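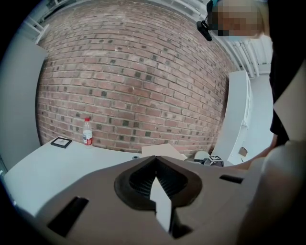 Otside Workroom Refit
Second progress report to the Alvarado Fund
November 5, 2008
Prepared by Jintana Thongsuk

Work since the last report has been on the back workroom, the one with the brick wall. The front room was closed out in the first report and is not covered again except under costs.

Walls and ceiling
The brick has been left bare as agreed. Cornel Rusu brushed down the whole wall and repointed the worst joints near the floor. We had a quote for plastering over it and turned it down. The pipes at the ceiling stay where they are and have been painted white, along with their brackets. Boxing them in would have used up money set aside for lighting and made the valves hard to reach.

Tables and storage
The white worktable is in place along the brick wall and is in daily use. It was bought second-hand from Norkeo and needed new feet. There is a white cabinet at the right-hand end. The shelves that came with it were too shallow for our document boxes, so we had deeper ones cut. The old shelves are in the hallway and can go to anyone who wants them.

Users have asked for a place to leave drinks and bags. Bottles end up on the worktable next to whatever is being worked on, and so do offcuts of cardboard. A narrow shelf by the door would take care of the bottles. A bin for cardboard has been ordered from Lalari.

Costs
Spending on the back room this period was $2,245. The largest items were the table, the cabinet shelves and the mortar and paint. Another $933 went to the electrician, for moving two outlets up to table height and for a return visit to the front room, where one switch had failed. Receipts are attached. We are within the budget for this stage.

Use of the room
Bookings opened before the painting was finished, which was too early. Two groups had to be moved to the front room for a week. Since then the room has been booked on 12 evenings. Most groups want the table cleared when they arrive, and this does not always happen. A notice has been put up asking people to clear it before they leave.

Still to do
The drinks shelf, the cardboard bin and the lighting over the table. Cornel has the lighting drawings and expects to have prices before the end of November. We ask the Fund to release the lighting portion of the grant once those prices are in.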